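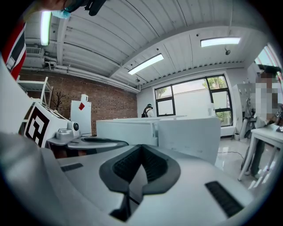
Ticket: flicker and hum from ceiling light panels, Rinska room
Site: Flemdale
Status: monitoring
Assigned to: Chalerm Saengthong

Reported symptom
Users at the white desks report intermittent flicker and a low hum from overhead, worst in the first 20 minutes after switch-on. Three rectangular fluorescent panels are affected to varying degrees. No breaker trips.

Environment
White corrugated metal ceiling with an exposed diagonal beam. Large black-framed window in the back wall, brick wall at the left with the shelving unit and tall cabinet. Daylight masks the flicker by mid-morning, so all tests were run before 7:30 a.m.

Log
1. Swapped tubes in the center panel with new stock. Flicker unchanged. Tubes ruled out.
2. Measured light level at desk height, all panels on: 500 lux. Center panel off: drop smaller than expected.
3. Isolated panels one at a time. Hum follows the center panel only. The other two flicker only when the center panel is on.
4. Opened center fitting. Ballast discolored at one end, neutral terminal loose. Tightened terminal. Flicker gone on the outer two, still present at center.
5. Replaced ballast with Khunthong spare from the September order. Cold start clean, no hum.
6. Refitted cover. One retaining clip cracked — held with a cable tie until the replacement arrives.

Cause
Loose neutral in the center fitting, plus a failing ballast.

Open items
Clip on order from Pludatetti. Check neutral terminals in the outer two fittings at next access. Ladder will not clear the tall cabinet, bring the short one.

Reopen if flicker returns within 100 hours of run time.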